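Tuesday, September. Bench 2, Hastham shop.

Picked up the chain wear job again. Ilaria wants an answer before she reorders, and I still don't trust the numbers we have.

Where it stands: Calta says their new 11-speed chain goes 3,000 miles before it reads 0.5 on the checker. Pellegrini, who sell it, repeat the same figure word for word, so that's one source and not two. Ilaria's commuter chain came off at 3,096 miles reading just under 0.5. Sounds like a win for Calta. But she rides flat roads, wipes the chain down every weekend and hardly ever gets rained on. I'd expect a cheap chain to do nearly the same on that bike.

Amedeo's went 3,820 and he's telling customers that. I wish he'd stop. He swapped wheels and cassette partway through and his mileage comes off a phone that drops out under trees. Also he measured it himself with the old drop-in checker, the one with the rounded tip, and that one reads low. I put both checkers on the same scrap chain this morning: old one says fine, new one says replace. Old one is now in the drawer with tape on it. Please leave it there.

Started typing all the ride logs into one sheet so we can at least compare miles against rain days.

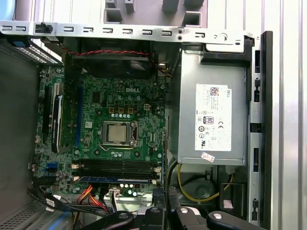 Pulled 5 chains from the used bin that had tags with readable mileage. Cleaned them in the tank, hung them, laid them out against the steel rule pin to pin over twelve inches. The rule beats either checker because it leaves roller slop out of it. Problem is the tags. Two are in Amedeo's handwriting and say "about a season." That isn't mileage. Took those two out, so three left, and three chains don't prove a thing about anybody's coating.

What I can say from the three: the Ullmont chain, which costs half as much, stretched no more than the two Caltas. Different riders, different lube, so I'm not putting that on the wall either. But if the coating did what the box says I'd have expected to see some gap, even with sloppy data. I don't see any.

Side plates on one Calta have the gold finish worn clean through at the edges. Rollers look dull where the cogs touch them. So whatever the coating is doing, it's doing it early on and then it's gone. Pellegrini's rep told Ilaria the color is "only cosmetic." Then what are we paying for?
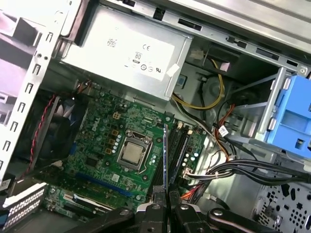
Open case, power supply at the top.

Proper test, if we're going to do one: same bike, same rider, same lube, Calta first and then Ullmont, new cassette each time. Measure with the rule every 500 miles, cold, off the bike. Amedeo says that takes a year. Yes, it does. He wants to run both at once on two bikes, which puts us right back where we are now.

Told Ilaria to order the Ullmonts for regular repair work and keep a few Caltas for people who ask for them by name. She's not happy, the Calta margin is better. Fine, but I won't tell anyone it lasts longer until I've measured it.

To do: new tags with a line for miles and a line for lube. Ask Pellegrini what load and what lube Calta used to get their figure. Asked once already, got the brochure back.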